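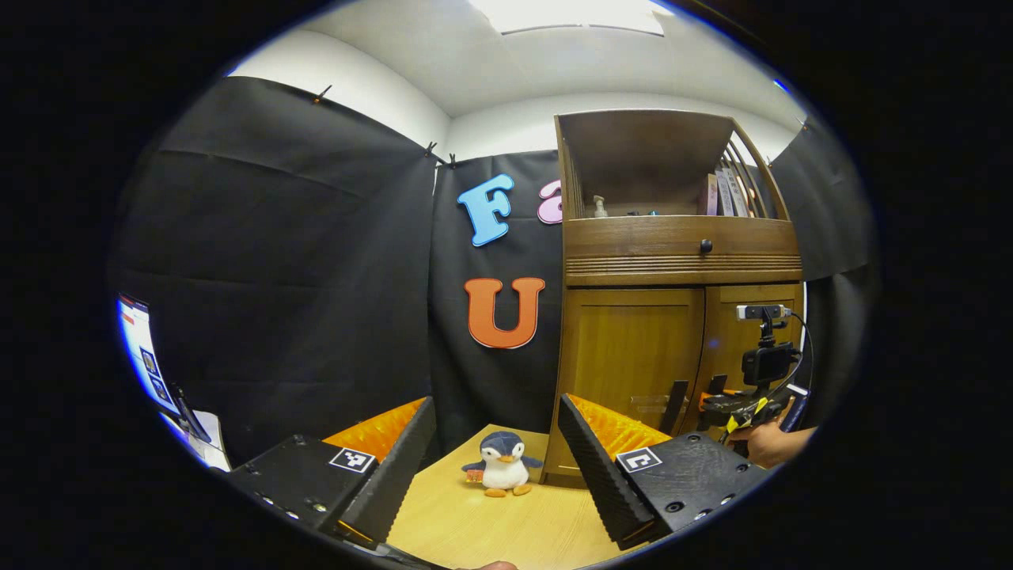 Þórey Grímsdóttir wrote:
> The pads on mine keep creeping forward when I close on anything soft.
> Did you glue yours or is it only the screws? And are you still
> printing the markers on paper? Mine curl at the corners.

Screws only on the finger bodies. The orange pads are a press fit with a dab of contact cement at the back end. I tried a full glue line on the first pair and had to cut them off with a knife when the ribs wore down, so I would not do that again.

Paper markers are fine if you laminate them, but matte. Gloss laminate gave me dropouts under the ceiling light, 57 lost frames out of 2,711 in one run. With matte the same run lost 7. Keep the white border on when you trim -- the detector needs it.

The penguin is a decent test for creep. It is soft all over and the feet stick out in front, so come in from the sides of the body and stay above them. Close slowly, hold, open, then measure the pad against the first screw hole. I do 100 cycles before I trust a pair.

I put the revised finger file in the Brollgate folder. The only change is a deeper slot for the pad. It needs supports on the sloping face. If you print it at Skalness, ask Hrefna Bach which spool is dry.

Still open: the trigger spring. Mine is too stiff for long sessions and I have not found a softer one in that length -- part numbers welcome.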